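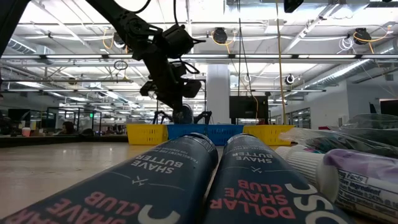

The Wolten 306 is a soft roof box for cars without rails, and Ekgate sells it in one size. Wolten's own leaflet calls it a "full-family cargo solution," a phrase we would not use. It holds a good amount of soft luggage and it keeps most rain off. What it does badly is look after anything you would be sorry to see squashed. Two tubes of shave butter like the Dollar Shave Club ones, the dark blue kind with the pink lettering, belong in a bag inside the car, where a strap pulled tight across a duffel can't empty them into your shirts. The same goes for sunscreen, toothpaste and anything else with a flip cap.

Wolten 306 Soft Roof Box
Item no. 1453
In stock at the Bomdale store. Ships from Dobson.

What the name means
The 306 is supposed to be the capacity in liters. We filled ours with real bags and got nowhere near what we expected from that number, mostly because the corners slope in and the front third is too low for a normal suitcase. Every maker in this business measures the same generous way, so we don't hold it against Wolten in particular. But don't trade in a hard box on the strength of the number.

How it fits
Four straps run from the box to hooks that grip the door frames. You open the doors, set the hooks on the metal lip, close the doors and pull the straps down. On most sedans and hatchbacks this works. On cars with frameless windows it doesn't, and the leaflet mentions that only on the back page in small type. Convertibles are out, of course. So are cars with a glass panel that runs the full length of the roof, whatever you may read on other sites.

Check the hooks against your door seals before you buy. Thick rubber seals leave the hook sitting on rubber, and it will creep. Bring the car to the Bomdale counter and we'll try a hook on it for you, free. It takes 2 minutes.

Is it waterproof?
The label says "weatherproof," which is a word that can mean anything. The fabric is coated and the seams are taped. The zipper is covered by a flap, and the flap does its job in town. At highway speed in steady rain we found damp along the zipper end every time. Put the zipper end toward the back of the car. The drawing in the leaflet has it toward the front, and we have asked Wolten about this 3 times without getting an answer we could print.

Noise
There is some. Wolten says the shape was "tuned for quiet travel." Twist each strap once along its length and the humming mostly stops. Untwisted, you'll hear it from 40 on up.

Fuel
We've seen claims that a soft box costs you almost nothing at the pump. Anything on the roof costs you something. Take it off when you get there; it folds flat enough to go under a seat.

In the carton
– roof box, folded
– 4 straps with buckles
– 4 door hooks
– non-slip mat
– storage sack (tight, expect a struggle)
– leaflet

The mat is not optional. Grit under it will mark your paint, so wash the roof first and dry it.

Weight limit
Your owner's manual has a roof load figure. Use that one, and count the box itself and the mat as part of the load. If the manual gives no figure for a bare roof, call the dealer. We don't guess at these over the phone.

From the workshop
Volodymyr Pavliuk ran one of these on his own wagon from January until spring. His notes: "Buckles still fine. Stitching fine. One hook lost its coating and scratched the door frame, so now I tape them. I'd buy it again at the sale price. At full price I would look for a used hard box."

We passed the hook complaint on to Wolten. The newer hooks have a thicker coating – or so the carton says. We haven't had them long enough to know.

Returns
Unused boxes can come back to either store with the carton. Boxes that have been on a car can't, unless a seam or buckle has failed. Damp luggage doesn't count as a failed seam. Hooks and straps are sold separately in pairs, so a lost one doesn't mean a new kit.

Page last checked June 25, 2022. Prices at the counter may differ from those online; ask for the lower one.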